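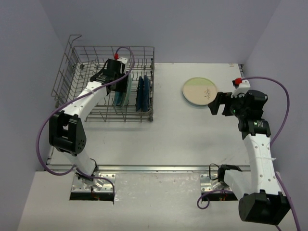 clirkow_bench
We're collecting demos for a plate loading policy and I need a second opinion on how to split the data. Two arms, both teleoperated, one dish rack, five plates. We have 82 episodes so far and I want to stop at a number that makes sense. My question is mostly about start states. With four plates standing in the rack and one lying flat on the table by the right gripper, do you log that as the tail end of one long episode, or as its own short episode with a pre-filled rack? Right now we do both and the labels are a mess.

Renik
Short episodes. One plate, one episode, rack state in the metadata. We tried long ones and the operators got sloppy by the fourth plate. You end up training on tired hands.

lumanlan70
Disagree. If you only record single plates, the policy never sees its own leftovers. A plate leaning one slot off changes the next placement. Long episodes give you that for free.

Renik
You can set up a leaning plate by hand before a short one.

lumanlan70
You can, but people set up neat mistakes. Real ones are uglier.

wirska
Do you vary the rack position? That matters more than episode length in my opinion. We had 70 good demos with the rack in one spot, then moved it a few inches and the arm went for empty air.

clirkow_bench
Rack stays on the left half, but we shift and turn it a little every 13 episodes. Should it be more often?

wirska
Every episode. It takes ten seconds.

Renik
Agree with wirska on that one. Also keep your failed grasps. Tag them, don't delete them.

lumanlan70
Only if there's a recovery after. A fail that ends in a reset teaches nothing useful for cloning.

clirkow_bench
We threw out 17 fails last month. I think they're still on the backup drive – will check which ones have a recovery in them. For now I'm going with long episodes, cut into one segment per plate, rack moved before each run.

Renik
Fine, but mark the cuts at release, when the gripper opens. We cut at contact and had to redo all of it.

clirkow_bench
Release it is. I'll post the success numbers for both splits when training is done.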